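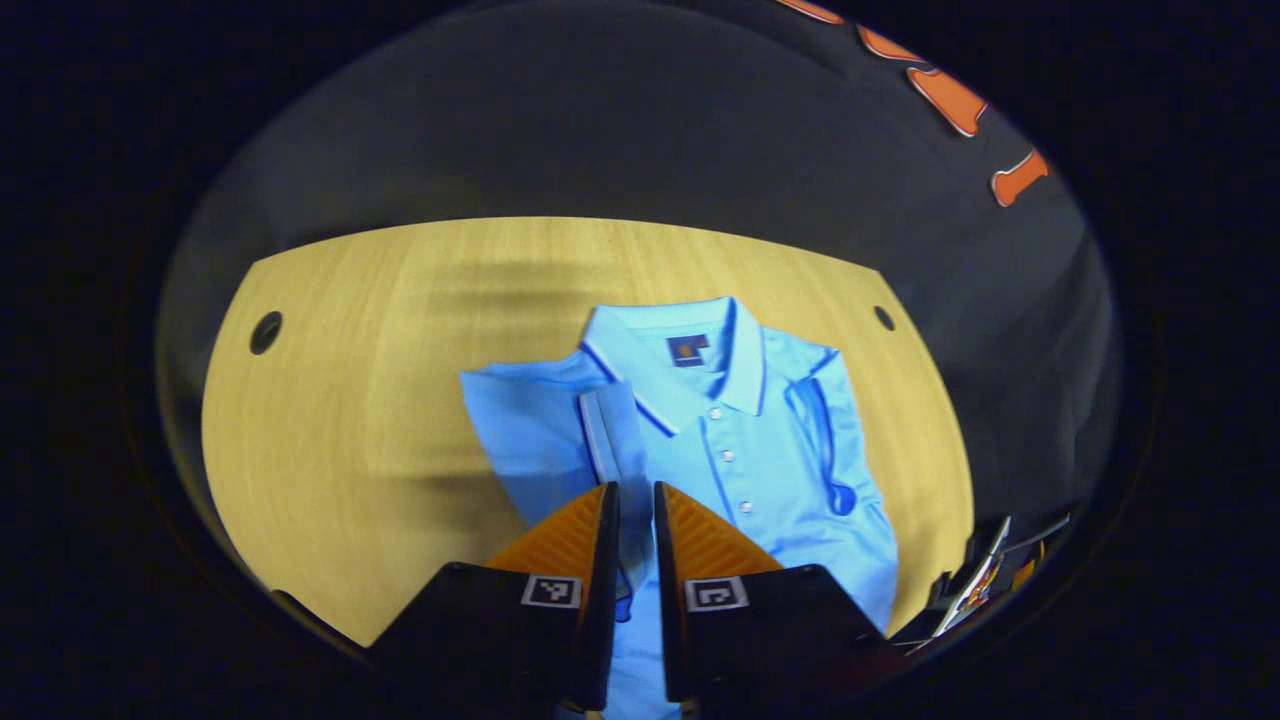
Folding for the Shelf: Which Method Holds Up Best?
Student project report
Hui-mei Tu and Dwynwen Vaughan

We wanted to know which way of folding a polo shirt survives a trip in a box. The uniform store at Cliltstead sends out 264 shirts every January, and plenty of them need folding again before anyone can wear them. We thought we could help!

We compared 4 folds. The one we liked best was the side fold: shirt face up, collar smoothed down, one side brought in toward the buttons, then the other, then the hem up in thirds. Sleeves turned out to be the hard part. A sleeve that bunches up before you fold the side over leaves a lump you can feel through the whole stack, so we started smoothing each one with a flat hand first -- a small step, and it made a huge difference.

Each fold was done 50 times, 200 in all, and every shirt got a crease score after a night in the box. The side fold won, with the roll a surprisingly close second (Dwynwen is still arguing for the roll). Face-down folding was quicker, but the collars came out crooked again and again.

Next we'd love to try heavier fabric. Puspita Lau has offered us sweatshirts, and Hui-mei already has a plan for the hoods -- it involves a lot of tucking.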